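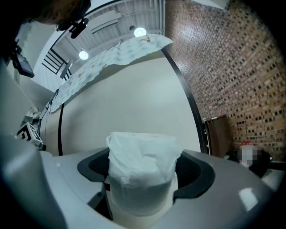

Paper Goods Week at Our Place

Hi all, and welcome back to the gallery! January is when I finally deal with the boring stuff, and this year the boring stuff is paper. Rolls, sheets, wrappers, the whole lot. I spent three evenings on it (Pak-hei Shih came over for two of them and ate most of my crackers) and I'm pretty pleased with how it's going.

First up, paper towel. I'm a wrapper, always have been. I like a good thick layer with the top bunched over, and I don't care if it looks neat. My sister folds hers flat and tucks it in, and we've been arguing over it since we shared an apartment on Plovgate. Send me your method and I'll put the best ones on the next page.

Then there's toilet paper. I stand my rolls on end, hollow side up, because they stack better that way and you can poke a spare bag down the middle one. We go through six a month, more when the cousins are visiting. I used to keep them all in the hall closet until the shelf gave up with a crash at breakfast time, so now they live low down where they can't fall on anybody! 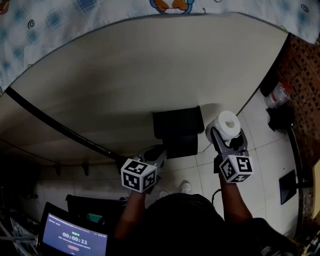
Low down does mean a lot of crouching, I'll admit. Wear sneakers, not slippers, if your floor is tile like mine. And if you like blue and white prints as much as I do, save the pretty pieces for lining drawers. I've got a whole folder of them and I'm running out of drawers.

Next month is jars and lids. The last jar page got 343 comments, and I read every one (yes, even the long one on pickles). Leave me a note below if there's a cupboard you want me to tackle after that.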